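The Basket Finally Gets a Job

11 May 2022

Print this post | E-mail this to a friend

Search this blog... Go

So I have this thing with baskets. If you've been reading for a while you already know (and you've seen the hall closet). I buy them, I love them, I fill them with junk mail and dead batteries, and then I get mad at them for being full of junk mail and dead batteries. Last August I swore I was done. No more baskets in this house until every one I owned had a purpose!

And then I found a dark brown one for 4 dollars at the Penrose thrift shop, and well, you can guess.

In my defense, it's a really good shape. I've been looking for something to hold the bread and the bits and pieces that go out with it when people come over, and everything I liked online was 40 or 50 dollars plus shipping. One from Heltis was so pretty I left it in my cart for weeks, like it was going to get cheaper out of pity. It did not.
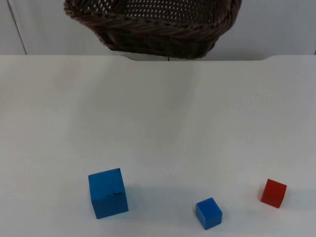
Dark brown wicker, white table, plain wall.

What sold me was the rim. It's braided all the way around, nice and thick, twisted like rope, and I'm a sucker for a rope edge. I'm going to be careful what I call it, though, as my neighbor Dean Dawber knows his caning and weaving and picked me up on it once before when I wrote "rattan" about a chair that was no such thing. Dean, I am saying woven. Woven is safe.

I gave it a bath first, the way I do with all secondhand wicker. Soft brush, a little dish soap in lukewarm water, work it into the twists, rinse quickly, then a whole afternoon on a towel by the back door. Don't soak it. I soaked one years ago and it dried in the shape of a potato chip, and I still use it for clothespins out of guilt. An old toothbrush is great for the corners - the crumbs and lint that come out of a thrift store basket are something else.

Then came the fun part, which is deciding where it lives. My first idea was the top of the fridge. Too tall for me, and I'd forget anything I put up there until it grew fur. Second idea was the shelf by the stove, but that's where the oil bottles are and everything on that shelf ends up a little bit sticky no matter what I do. So it's going on the table. I know, I know, the table was supposed to stay clear this year! But I think one basket on a white table looks like you meant it. Two looks like laundry day.

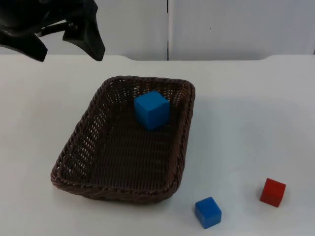
Danang Teoh
Writer, baker and chief basket buyer

I went back and forth on a liner. A rectangular basket is easy to line, you just need a dish towel folded so the ends come up over the short sides, and I have a whole drawer of dish towels. The blue striped one from Fondau was my first choice, but it's got a scorch mark right in the middle (the less said about that the better). The plain oatmeal one looks nicer against the brown anyway. If you're using yours for bread, please do use a liner, or you'll be picking sesame seeds out of the weave until Christmas.

My usual loaf is 500 grams of flour and it comes out long and a bit flat, and I measured, and it should go in with room left over for the butter dish. That made me happier than it should have.
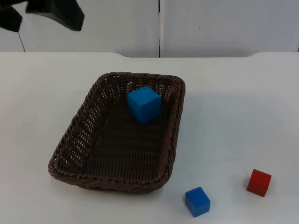

The other thing I like is that I can pick the whole lot up and move it when I need the space for rolling out dough. With the old setup I had the bread on a board, the jam on a saucer and the napkins just sort of wherever, and it took me several trips to clear. Now it's one trip, in theory. Ask me again after we've had company.

If it turns out to be wrong for bread I have a backup plan, and that's seed packets. They're in a shoebox at the moment and the lid gave up a while ago. My sister thinks it should be for mail. She has met me, so I don't know why she'd suggest that.

I'm making the olive loaf next, the one with the Trellunum oil that a few of you asked for. I'll put the recipe up once I've made it a second time and written down what I did.

E-mail this to a friend | Print this post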